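Re: [sotamer-house] White table tops, second round
From: Imelda Javier
To: sotamer-house list
Date: 2021-07-28

Kaan Kocabaş wrote:
> Are we keeping the matte white tops or going back to the
> gloss ones? Yuto says the matte finish holds marks and that
> dish soap leaves a film. I also need to know whether glass
> bowls can stand on them directly or whether we need felt
> under everything. Skaltside wants an order by the end of
> the week.

Kaan,

Keep the matte. The gloss tops we had until February showed every fine scratch under the ceiling lights, and two of them had to be turned over. Matte hides scratches well and hides rubbed-on marks badly, so the question is mostly one of cleaning.

Yuto is right about the film. It comes from using too much soap. I now use 9 ml in a bucket of warm water, a wrung-out cloth, then a second cloth with plain water. Drying by hand makes no difference that I could find.
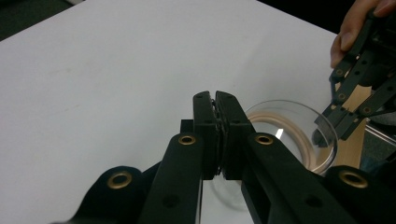

Smudges on a matte top fall into two groups, and they need separate treatment. Gray rub marks, from rubber feet or dark plastic, come off with a melamine sponge used damp and with almost no pressure. Scuffs in the finish itself do not come off, and more rubbing only leaves a shiny patch. The white top with the clear glass bowl on it has a few faint gray marks of the sort I mean, and at that level I would leave them for the monthly clean. Test one mark with the sponge, five strokes at most, and stop if it has not changed.

On the felt: skip it under glass. A smooth glass base does little to the finish provided there is no grit under it, and felt picks up grit. Lift bowls, do not slide them. Unglazed pottery is another matter – those bases should go on cork.

Order quantity is 16 tops. Fumiko has the edge samples from Uchida and prefers the square one. I have no objection, but the corners should be eased by 2 mm or they will chip.

Imelda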